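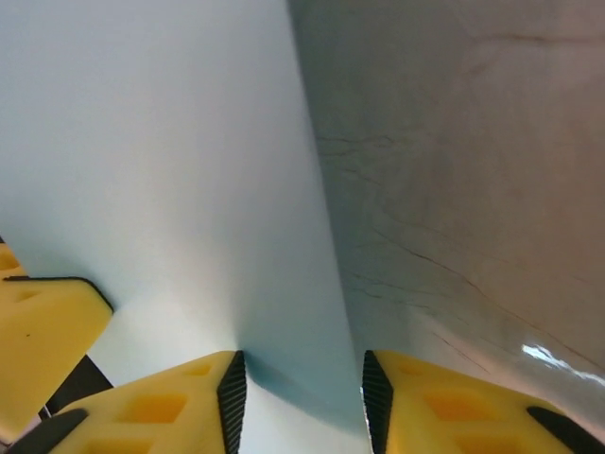

Thursday, after lunch. Surface notes, carried over from the last notebook because I ran out of pages (again).

So the question I keep going back and forth on is what to do for a worktop on the folding bench. I wanted something wipeable and pale, so small dark parts don't vanish on it like they did on the old green mat. I still have not found the spring I lost on that mat. The Mumau samples came in and they're fine, a bit glossy under the ceiling lights. The Umgate one scratches if you so much as think about a screwdriver, so that's going back.

Tried the wiping test this morning. Plain water first, then dish soap, then the orange stuff from under the sink. Gave the first sample seven passes with each and let it dry between. Soap left a film both times I looked, and I could only see it with my head down at table height – going to use less soap. The orange stuff smells great and does no better than water on pencil. Pencil is the real pest here! I don't know why I write on tables but I do, and so does everyone else who borrows the bench, so let's plan for it.

Still have to sort out the edge. The Farouk trim is the nice rounded kind, but it comes in lengths of 54 inches and the bench is longer than that, which means a joint right where my sleeve goes. Could put the joint at the back and live with a square front edge. Could also buy the Emeck stuff on the roll and glue it, which I swore off after the shelf business in November. Leaving it for now.

Pattern is the part I keep changing my mind about. Plain white shows every crumb and I get tired of looking at it. A busy pattern hides the crumbs but hides the washers too. What I like about the marbled look is that it's cloudy and soft for the most part, off-white going into gray and beige, and there's one darker wavy vein across the middle that I could see myself using as a lazy line for lining things up. The fine crack-like lines are another matter. They're thin and gray and they zigzag, and a hair or a snipped bit of wire is going to look just like one of them.

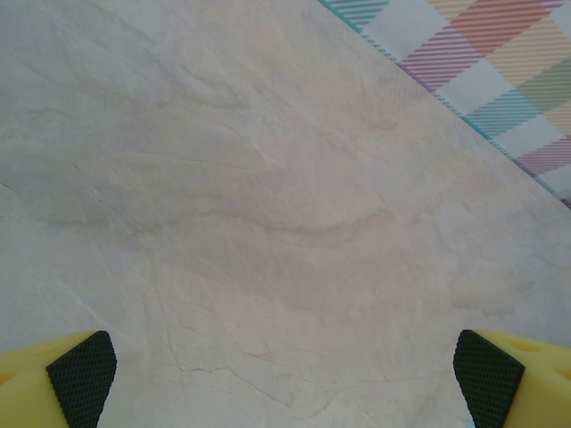 Cloths next, and I have opinions. I want something soft to set finished pieces on so they don't get dragged over a hard top, and it has to look nothing like the table so I can tell at a glance which side I'm on. The pastel plaid does that job nicely next to the marble, all that orange and teal and pink with white squares in between, and I'd much sooner look at it than at another gray shop towel. Whether a plaid is any good for finding small screws is a different question (probably not). Finished pieces only, then, and loose hardware stays in the tray.

Catalog number for the backing sheet is 1,884, writing it down here because I've looked it up twice already.

To do: send Umgate back, measure the bench again with the leaf up, try pencil plus a plain eraser before buying any more cleaner. Also ask if anyone minds the orange smell.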